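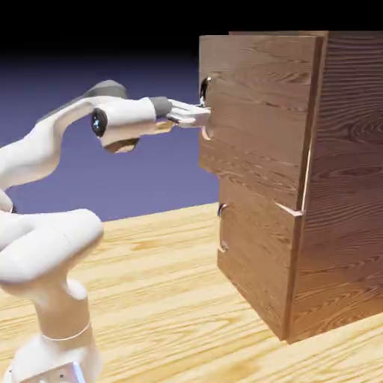 Shellac notes, December 2019

Back to the finish tests after too long away from them. The batch of flakes I dissolved in August is done for, I'm afraid. I put a thumbprint in a sample strip that had been sitting on the shelf overnight and the print stayed there, so the whole jar goes to Bernadette for sealing plaster molds (she says she doesn't care how gummy it is, bless her). New rule for me: date on the lid AND on the jar, because lids wander.

Mixed fresh this morning with the blonde flakes from Verkholm. Coffee grinder first, then alcohol, then swirl it every time I walk past. Florian wants to warm it in a water bath to speed things up. I don't love that near the heater, so we're waiting it out. Strained through an old T-shirt, two layers, and there was still a bit of wax haze at the bottom. Fine for the drawer fronts, maybe not for the little jewelry box. 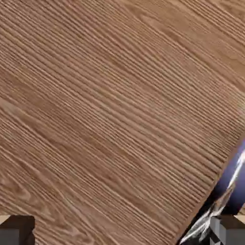
Léonie Chevalier

Grain filling is where I keep losing time! Tried pumice under the pad again on the oak offcuts and got that gray cast in the pores, same as last year. Doğukan thinks I'm using too much pumice and too little alcohol, and after watching him do one strip I think he's right -- his went clear and mine looked like it had been rubbed with ash. Will redo three strips with hardly any powder on the pad.

Pad itself: wool inside, worn-out linen outside, kept in the jam jar with a splash of alcohol. Mine was too wet. If it leaves a puddle on scrap paper, go squeeze it out and make a coffee.

Sanding between coats, I stopped at 1,000 and couldn't feel any reason to go finer.

Still to do: order more alcohol, ask Heidrun if she wants amber or blonde on the stool, find the good linen.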